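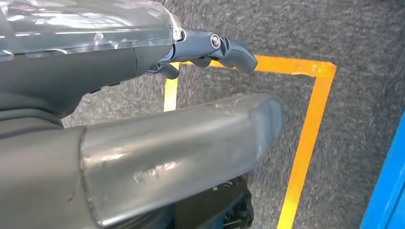
Holdout testing (marketing)

Holdout testing is a method of measuring the effect of advertising by withholding it from part of an audience. The people or areas that do not receive the advertising form the holdout group, and their purchases are compared with those of the group that does receive it. The difference between the two is called incremental sales, or lift.

The method is used mainly for direct mail, email and online display advertising. It is less common in outdoor and national television advertising, where exposure is difficult to restrict.

Method

Before a campaign begins, the advertiser divides the audience at random. Most of the audience is assigned to the treatment group and a smaller share to the holdout. Both groups remain fixed until the end of the measurement period, which usually extends past the last day of advertising so that delayed purchases are counted.

Lift is calculated by subtracting the purchase rate of the holdout group from that of the treatment group. If 8 percent of the treatment group makes a purchase and the holdout rate is 6 percent, the lift is two percentage points. Advertisers often divide the cost of the campaign by the number of additional purchases to obtain a cost per incremental sale.

Geographic holdouts

Where individual customers cannot be identified, whole towns or sales territories may be withheld. Areas are normally paired by past sales, population and store count before one of each pair is chosen at random. The kitchenware retailer Dollorcombe used this design in an April catalog test, in which 600 postal areas received the catalog and 849 did not. Sales in the two sets were compared per household to account for their unequal size.

Ghost ads

In online auctions, an advertiser may record the occasions on which a holdout member would have been shown an advertisement. The comparison is then limited to people who were reachable in both groups. The software firm Zitex introduced a reporting tool of this type on October 13, 2022.

Limitations

Small holdouts produce wide margins of error. Internal guidance at the agency Gurnov sets a minimum of 1,000 customers in each group, although low purchase rates may call for many more. Results can also be distorted when holdout members see the advertising through a shared household or device.

Withholding advertising carries a cost in lost sales, and some advertisers shorten their tests for this reason. A short test may miss repeat purchases and understate the value of a campaign.

See also

Attribution window
Control group
Oei index
Sales lift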